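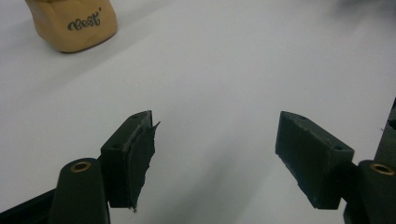

Left pad is the torn one. Right one is scuffed but still in one piece.

Grip pads tearing on hand-held grippers -- replace like for like or change the material?

Posted in: Grippers and end effectors

We run a pair of hand-held grippers for recording tabletop tasks. The fingers are dark green plastic with two small holes in the top of each, and a thin black grip pad on the inside face. The pads are wearing unevenly. On one gripper the left pad has frayed along the front and has a flap sticking out near the top.

I went through our log and the left pad was fitted at cycle 1,014. By cycle 2,144 it looked like the photo. We had been hoping for 2,000 cycles out of a set.

Most of the objects are light. Soft blocks, brushes, small wooden cups. I have two replacements on the bench, a Valix rubber tape and a Baird elastomer sheet that you cut to size. I can only fit one type across all four fingers before the next round in April.

What I want to know is whether the pad material makes much difference on thin handles, and whether I should swap the good pads at the same time. I would also like to keep the grip similar enough that the old recordings are still worth comparing with the new ones. 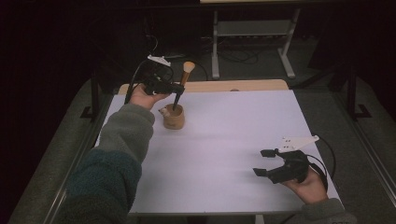

Brush and cup task, left gripper holding the brush, right one open.

plokmont_bench

We tried both of those last year on the Hiria arm and on hand-held units, same fingers, same objects. Short version is the elastomer sheet for thin handles and the tape if you are changing pads every few weeks.

The tape grips well when new but the edge lifts at the front, where the finger touches the table first. Once the edge is up it catches on things and tears back from there. From your photo I would guess the same is happening to you. Trim the pad so it stops a millimetre short of the fingertip. Yours hangs over the end of the block a little, and that is the bit that goes.

The sheet was slower to fit. You need to clean off all the old glue and clamp it overnight. We got 214 cycles before the first one came off, but that was our fault for using the wrong adhesive. The second set was still on when we finished the trial.

Change all four together. A new pad facing a worn one closes off centre and a round handle will roll toward the worn side. It is a small amount, but you notice it when you are lowering a brush into a cup. Write the changeover cycle in the log and treat the recordings on either side as two batches.

greyshed

Just use the tape. It's cheap and you can do all four in ten minutes. I've never had a problem with it but we mostly pick up boxes.

tolerance_stack

Agree with the first reply on changing the full set. One thing to add -- check the finger faces are parallel before you blame the pads. Close the gripper on a strip of paper and pull it out from the top, then from the bottom. If it slides out easily at one end and not the other, the new pads will wear the same way as the old ones.

Also measure the thickness of both materials. If the new pad is thicker than the old, your fully closed position changes and you will have to redo the width calibration on both grippers.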